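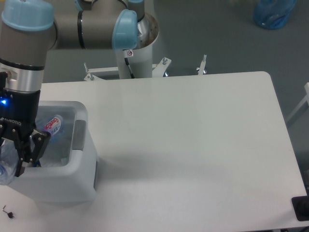 Looking after the gripper on the bottle sorting cell

If you've come to this page you have most likely just been handed the Londomby cell to look after, or you've built one of your own along the same lines and the gripper has begun dropping things. Either way, welcome! It's a friendly little machine once you know its habits, and the job below is well within reach of anyone who can use a hex key and doesn't mind going slowly the first time.

The cell has one arm on a pedestal behind the table, with a two-finger Robotiq gripper on the end of it, and it spends its day reaching into a bin of empty drinks bottles and lifting them out. Empty bottles are harder than they look. They're light, they squash, they slide over one another, and the clear ones hide very nicely among other clear ones. So when picks start going wrong, people tend to blame the software first (I did, for most of one October) when a good clean and a few minutes spent on the fingers would have put it right.

What you'll want to hand

A set of metric hex keys, a lint-free cloth, some mild soapy water, a soft brush (an old toothbrush is lovely for this), a torch, and a shallow dish for the screws. Please do use the dish. The finger screws are small and silver, and once one rolls off a white table you'll be on your knees for a good while.

Making it safe

Let the arm finish its pick, then open the gripper from the controller so that it isn't left holding a bottle. Raise the arm well clear of the bin, to a height where you can work without stooping. Stop the program, press the emergency stop, and switch off and lock out the supply in the way your own site asks for. Don't be tempted to leave the power on to save a minute; fingers that can close on a bottle can close on yours.

Slide the bin out of the way as well. It gives you room for your tools, and you'll want to tip it out later on.

Cleaning the fingers

Wipe the fingertips first, with the cloth just damp. Old drink dries to a sticky film, and a bottle that clings to one finger as the gripper opens will land anywhere but where you meant it to. Work the brush gently into the joints, where scraps of label and torn film like to gather, and brush outwards, away from the housing. Keep water off the housing itself and away from the connector. Dry everything before you go on, and have a cup of tea if you're not sure it's dry.

Checking the screws and pads

With the torch, look along each finger from the side. The two tips should meet squarely. If one sits lower than its partner, try the screws at the joints, a little at a time, to the setting in the maker's manual. Turn none of them hard, please, as a stripped head is a miserable thing to put right.

Then feel the pads with your thumb. On our cell a fresh pair from Celtby has a slightly rough face, and when that has gone smooth and shiny they're due for changing. Always change both together. We log every pick, and the last pair was at 3,638 when I took it off, with one corner already lifting. I'd sooner have done it earlier.

Following the cable

Run your eye along the cables from the gripper back to the base and down the pedestal. You're after rubbed spots, tight bends and anything that could snag as the arm swings over the table. Leave a bit of slack at the wrist. While you're down there, check the bolts on the mounting frame, too. They seldom shift, but a loose base will make even a perfect gripper miss.

Putting it back to work

Clear every tool off the table and count your hex keys back into their case. Restore the power, release the stop, and open and close the gripper at its slowest speed with nothing in it. Listen as much as you look; a gritty sound means something is still caught in a joint.

Put the empty bin back against its marks, add 2 bottles and run the program at low speed. When both come out cleanly, fill the bin with a mixed lot and let it do 100 picks while you stay close by. If bottles come up crushed, bring the force down a step. If they slip, check the pads again before you touch the force setting at all.

Write the pick count in the logbook, along with anything you changed. Mine says 863 for the last clean, and the next one is pencilled in on the same page.

Sturkia Workshop Notes | Contact us | © Sturkia | Back to top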